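Valderrama Practice (simulation test records)

The Valderrama Practice is a code of good practice for recording manipulation tests carried out in computer simulation. It is used mainly by laboratories and small manufacturers that assess robot arms in virtual kitchens before committing to physical trials. The code is voluntary and has no standing as a safety standard.

Background

The code was drafted by Kanako Minami and Lwazi Pillay at Tandier, a simulation consultancy, after a review of 281 archived test records. The reviewers reported that 168 of them could not be rerun from the information supplied, most often owing to missing object positions or an unstated camera placement. The current edition is dated 2023-10-22 and contains 7 clauses.

Requirements

Clause 2 requires that each test be recorded from at least one viewpoint fixed to the gripper and at least one that takes in the work surface as a whole. Clause 3 requires the colour, shape and starting position of every object within reach to be entered in the record, including objects that play no part in the task. Items whose identity is uncertain are to be entered by colour and form alone.

Rendered views of a simulated kitchen workspace, one close to the gripper fingers and two wider
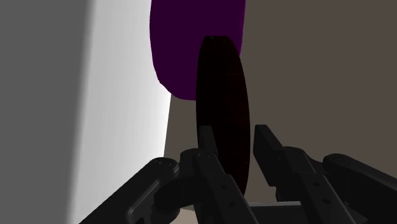
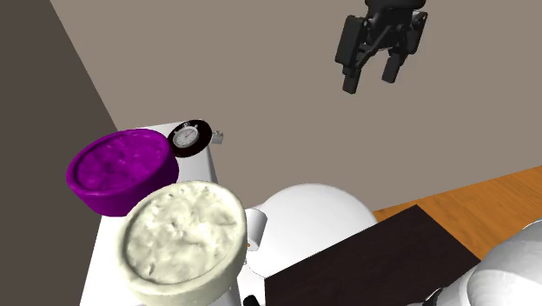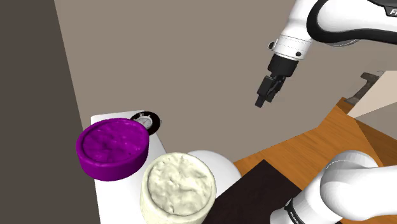 Clause 4 deals with partial views. Where an object is hidden or cropped in one view, the record must refer to another in which it can be identified, or state that none exists. A still image may be cited as evidence of position but not of outcome. Whether a grasp held, slipped or was abandoned must be established from the logged joint and contact data.

Clause 5 prohibits the retouching of rendered views and requires any change in lighting or surface texture between runs to be declared. Clause 6 covers the naming of files and the period for which they are kept.

Adoption

Ikia adopted the code for its internal test program in November of the year of publication. Drokia applies clauses 2 to 5 only, having kept its own archiving rules. A catalogue maintained by Tandier lists 171 records as fully compliant.

Criticism

Some users have objected to the labour involved in clause 3, arguing that object positions can be recovered from the scene file. The authors replied that scene files are frequently overwritten and that a written entry remains legible when the original software is no longer available. A further objection concerns the scope of the code, which makes no provision for comparing simulated results with those of a physical arm. Pillay has described this as a matter for a separate document.

See also

Robot simulation
Test documentation
Reproducibility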